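The case against the matching basket

I have now read enough decluttering advice to last me until retirement, and I'm still not convinced any of it was written by a person with stuff.

It started in January, as it does. A neighbour lent me the Closstead method, which is a book, then a workbook, then a set of labels you have to order separately. The idea is that every item in your home gets a category, every category gets a container, and once a week you walk around putting things back in their containers. I thought that was called tidying up.

The full starter kit is $479. For that you get 40 labels, a set of fabric tubs and access to a members' page. I priced the same number of tubs at the discount place in Ruddock and came in well under, even allowing for the two that had split seams.

What bothers me more is the maths they use to sell it. Closstead says you'll save 20 minutes a day. Doing what? I don't spend 20 minutes a day looking for things. I spend maybe a minute looking for my keys, and they're in my coat.

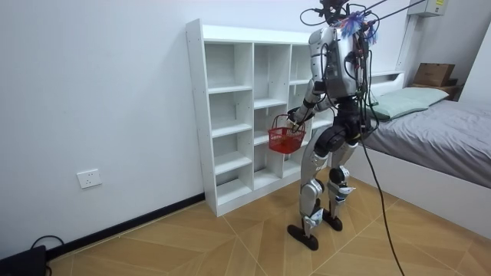

Filed under: Home, Grumbling

Cubby shelves are the one bit of the craze I'll half defend. They're cheap, they hold a lot, and a kid can reach most of them. But the rule that every cubby must have its own basket in a matching neutral colour is pure shopping. A red plastic basket holds socks just as well as a beige one.

I did try the rival system, Zuka, for 2 weeks. It's an app. You photograph your cupboards and it gives you a score. My linen cupboard did badly, so I took everything out, folded it and put it back, and the score went down. I cancelled before the trial ran out and they still send me emails.

My sister in Lonlow swears by all of it, and her house does look lovely. It looked lovely before, too. She also has a double garage, and I've seen inside the garage.

The workbook goes back to the neighbour this weekend. I've filled in the first page in pencil, so I'll need to find the eraser.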